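Password manager keeps logging me out on one laptop

Lamisi Mahama
3 comments · 2 shares

I use Bandska for all my passwords and it's installed on my phone and two laptops. The phone and the newer laptop are fine. On the older one I get logged out every time I close the browser, and I have to type the whole master password again. It's 26 characters long, so this gets old.

The lock timer is set to 90 minutes on all of them. I've removed the extension and put it back, and I've restarted. Same browser on both laptops. The problem began in March, after I went through the privacy settings on the old laptop and turned a few things on. I don't remember which ones.

Is this a Bandska setting or a browser setting?

Frimpong

Browser setting, almost certainly. Look for the option that deletes cookies and site data when you close the browser. If that's on, it can wipe the saved session, and the extension treats you as a new login each time. You can either turn it off or add an exception for the Bandska site. The exception is better if you want everything else cleared.

Also check the lock timer again after you reinstall. On mine it went back to "on browser restart" and I didn't see it for a week. The timer is stored per device, so changing it on the phone does nothing for the laptop.
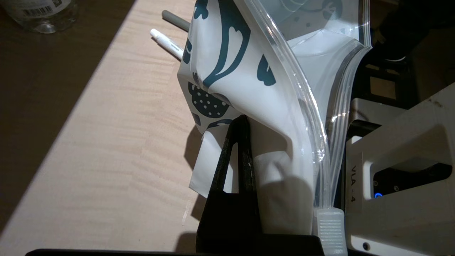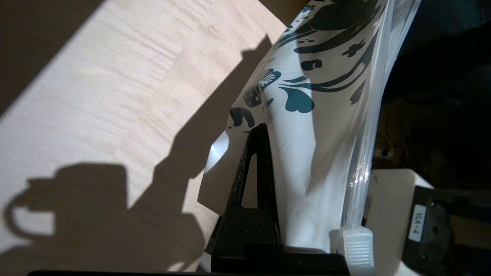

Does the lock timer do the same thing as logging out?

They are separate settings. Locking keeps the encrypted vault on the device and asks for the master password or a PIN to open it. Logging out removes the vault from the device, so you need the master password, your second factor and a connection to get back in. If you see the email field as well as the password field, you were logged out. If you see only the password field, it was locked.

2 comments

Pletlent_user352

just switch to a different one, i had the same trouble and gave up. or write it down

1 comment

Flukovance

Don't switch over this. Frimpong has the right setting. One thing to add is that if you run a cleanup program on the old laptop, it can delete the same data even when the browser is set to keep it. Look in its list of browsers and untick cookies and local storage for the one you use.

Before you change anything, make sure you have your recovery code somewhere that isn't the vault. Then sign in, close the browser completely, wait for it to disappear from the task list and open it again. If you get the password field alone, the session was kept and only the timer is left to fix.

Lamisi Mahama

It was the cookie setting. I added the exception and now it only asks me to unlock. Timer had gone back to the default too, so I set that again. Thanks.

5 shares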